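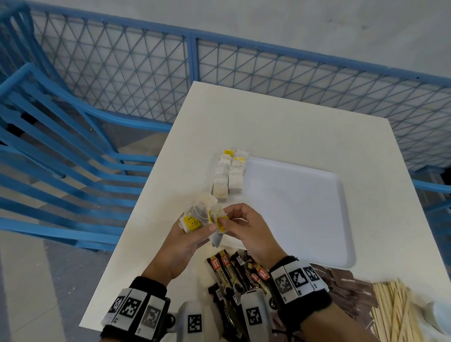
Storing loose mesh tea bags upright without tearing or tangling them

I look after the beverage station in a shared office kitchen and buy tea in bulk. The bags are the thin, see-through mesh kind filled with loose leaf, with a string and a small paper tag. They arrive loose in a liner bag, not in individual envelopes. Until July we tipped them into a large jar, and the strings knotted together so badly that people pulled out four bags to get one. I have started sorting them by hand on a white table, standing them on edge in two rows with the bags pressed close together, and then moving the rows into a drawer tray. The yellow tags are the part that gives me trouble. Some end up on top, some get trapped between two bags, and when I pick up a small bunch to add to a row there is usually one bag that hangs down below my fingers and wants to drag its neighbors with it.

The drawer is shallow. Clear inside height is 62 mm and the bags stand 60 mm tall without the tag, so I have 2 mm to work with. A delivery is 396 bags. I do not want to fold the bags. I also do not want to go back to envelopes, which take up too much room and produce a lot of trash.

What I would like to know:

Should the strings be wrapped around the bag, laid over the top, or tucked down the side?

How tightly can mesh bags be packed before the leaf gets crushed or the seam splits?

Does it matter for freshness that they are standing in an open tray inside a closed drawer?

I have tried a Candix divider tray with fixed slots. The slots are too wide, and the bags slump into a diagonal once a third of them are gone. After that the drawer catches on the tags.

Posted by Lyle Pennington
Tags: tea, drawer storage, bulk goods, office kitchen

Parvathi Pai
Accepted by the original poster

I did the stocking for a conference center for several years and dealt with the same format of bag. I will take your points in order, then the slumping, which is the real problem.

Strings. Do not wrap them. A wrapped string has to be unwound by the person making tea, and with thin mesh the string bites into the bag at the edges. Do not lay them over the top either, given your clearance. A tag lying flat is thin, but a tag lying on a string that is lying on another tag is no longer thin, and 2 mm disappears quickly. Lay the string down the flat face of the bag and put the tag against that same face, close to the top edge. The next bag in the row holds it there. Every tag then sits on the same side of its bag, and the user takes hold of the tag and the bag together.

The order of operations matters more than people expect. Do the tags before you build the row. Take one bag, straighten the string, seat the tag, and set the bag down flat. When you have a short stack, square it up like a deck of cards and stand the whole stack on edge against the row. If you gather a handful first and try to sort out the strings while holding it, you get the hanging bag you describe. The hanging one is nearly always caught by its string on the corner seam of another bag. If that happens, put the handful down and separate it on the table. Pulling will lift the string out of the heat seal, and then you have tea in the drawer.

Packing. Loose leaf in mesh has a fair amount of air in it and will take moderate pressure. The test I used was to press on the end of the finished row with a flat hand and then let go. The row should spring back a little. If it does not move at all, it is too tight and the leaf at the middle of the row is being broken. If you can push one bag over with a fingertip, it is too loose. Rooibos and other fine cuts compress less than large leaf, so do not carry a bag count over from one tea to another.

Seams do not usually fail from steady pressure. They fail when somebody pulls one bag out of a tight row by its string. Leave a finger gap at the front end of each row, and people will tip the first bag forward and lift it.

Slumping. Fixed slots will not solve this. You need a follower, meaning a movable block behind the last bag that gets pushed forward as the row shortens. I used L-shaped metal bookends cut down to height. The foot of the L slides under the row and the weight of the tea holds it. With 62 mm of clearance, cut the upright to 50 mm and file the edge smooth, or the mesh will snag on it. Put a strip of thin non-slip liner under the foot if the drawer base is slick.

If you would rather not cut metal, the Slanina adjustable channel does the same job. It is a plain channel with a friction plate. The plate in mine was stiff for the first few weeks and then loosened up. Measure the outside height before you buy one, and include the base.

Freshness. An open tray in a closed drawer is adequate for a kitchen that goes through its stock quickly. It is not adequate for reserve stock. Put out what you use in two weeks and keep the balance sealed in the original liner, clipped shut, in a cupboard away from coffee. Mesh gives no protection against odors. Peppermint should have its own lidded box in every case. I once had an entire drawer of black tea that tasted of mint, and it could not be recovered by airing it out.

Comment from Lyle Pennington

Thank you. Seating the tag on the face before building the row has fixed most of it. I was doing it in the wrong order. A follow-up: is there any benefit in making both rows the same length? Mine never come out even. The left one tends to run longer.

Comment from Parvathi Pai

None for storage. If both rows are the same tea, fill one to the full length of the channel and let the other be short, then refill the short one first. If they are different teas, length them by how fast each one is used. I would keep a consistent direction for the tags so that a stray bag from the other row is easy to spot.

Merike Kuusk

I agree with most of the above but would go a different way on the strings. I tuck mine down the narrow side of the bag and bring the tag up at the back edge, so that it stands slightly proud. It is easier to see and to grip, and it lets you read the tag without touching the tea. It does need 8 to 10 mm of headroom, so it will not work in the drawer described. It will work in a deeper drawer or in an open box on the counter.

On hygiene, which was not asked: these bags have no envelope, so every hand that goes into the row touches the one behind. In a shared kitchen I would put small tongs beside the tray. Wipe the table down before sorting and let it dry fully. Mesh picks up moisture from a surface very fast, and one damp bag in a tight row will mark the bags on both sides of it.

Cleaning the tray: empty it completely each time you refill. Do not top up over the dust. The dust is tea, it holds moisture, and in summer it brings pantry moths. A dry brush is enough. If you wash a plastic channel, leave it out overnight before you load it.

A white work surface is a good choice for the sorting. Leaf dust shows up at once, and a small heap under one particular bag tells you that its seam has opened. Throw that bag out or use it the same day.

Comment from Tarmo Kļaviņa

Seconding the tongs. Get the kind with flat silicone ends. The toothed ones go straight through mesh. We have a pair from Vurkura and they grip the tag well enough that you do not have to touch the bag.

Comment from Merike Kuusk

Flat ends, yes. I should have said so.

Saulius Baranauskienė

Just buy a box with compartments. We have one in Starkton at the depot and it cost next to nothing. Throw the tea bags in, one kind per hole, shut the lid. Nobody at our place has complained about strings. If you have time to line up tea bags you have too much time.

Comment from Lyle Pennington

I had a compartment box before the jar. It held the tea but the strings tangled in each compartment, and it does not fit in a 62 mm drawer with the lid on.

Comment from Saulius Baranauskienė

Take the lid off then.

Comment from Tarmo Kļaviņa

The box can work if the bags have short strings, or if the tag is stuck lightly to the bag with a dot of glue, as some brands do. With free-hanging tags it tangles as soon as the drawer is opened and closed a few times. The movement does it. A tight row has no room to move, so the strings stay where they were put.

Comment from Lyle Pennington

Update after one full delivery. Two cut-down bookends, upright 50 mm, liner strip underneath. Tags on the flat face, all facing the front of the drawer. The drawer closes without catching. I found three bags with open seams during sorting and used those first. The reserve is clipped in its liner on the upper shelf. Peppermint has been moved to a lidded tin on the counter.

The one remaining fault is that people put unwanted bags back into the row at the wrong end, string up. I have set a small dish beside the drawer for returns and am waiting to see if it gets used.

Viewed 1627 times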